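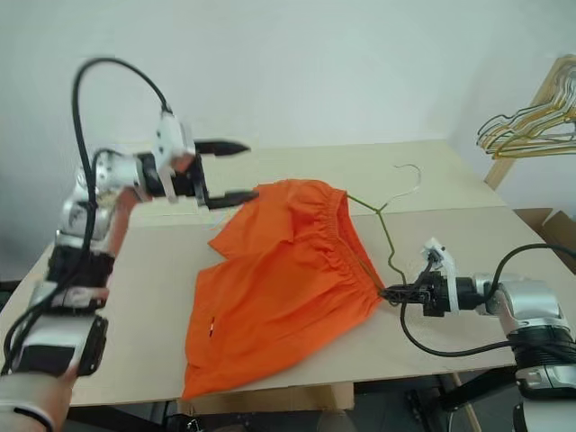 Lilcombe publishes good-practice rules for two-arm garment handling

CLILPORT, 2019-03-15 - Lilcombe today released its Good Practice Rules for Two-Arm Garment Handling, a short document for shops and labs that run robot arms on clothing. Free to download. Covers hanging, folding, sorting. 28 rules in all, 10 of them mandatory for sites that want to be listed.

Draft went out in January. Comments came back from Stenitz and from the Szulc test floor, most of them on cables and grip force. Both sites have now switched to the final text.

"We had three sets of house rules and they didnt agree on where a person may stand," Lilcombe said in a statment. "Now there is one."

What the rules say, in brief:

Table. Height fixed at 762 mm. Plain top, joints between panels checked for snags before each shift.

Cables. Any cable running outside the arm needs enough slack for full wrist travel. Loops that can reach the other gripper get tied back.

Grippers. One arm holds, the other stays open and clear of the cloth until the hold is confirmed. Both arms closing on the same edge counts as a fault and gets logged.

Hangers. Wire hangers allowed. Bent ones pulled. Spares go on a rack beside the table, never on the work surface.

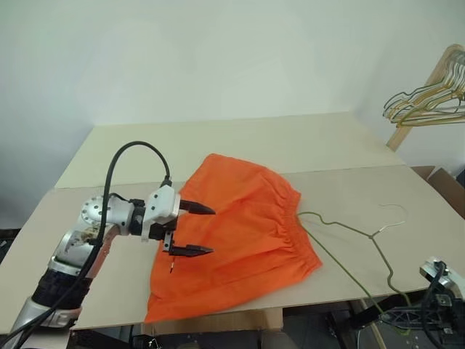 People and stops

Nobody reaches over the table with the arms powered. Stop button within reach of every operator, tested daily. After a stop, wait 20 seconds before touching garment or hanger, then restart from the home position only.

Availability

Rules and log sheets are on the Lilcombe website now. Listing applications open to all sites, no fee the first year. Questions to the Lilcombe press desk, Clilport.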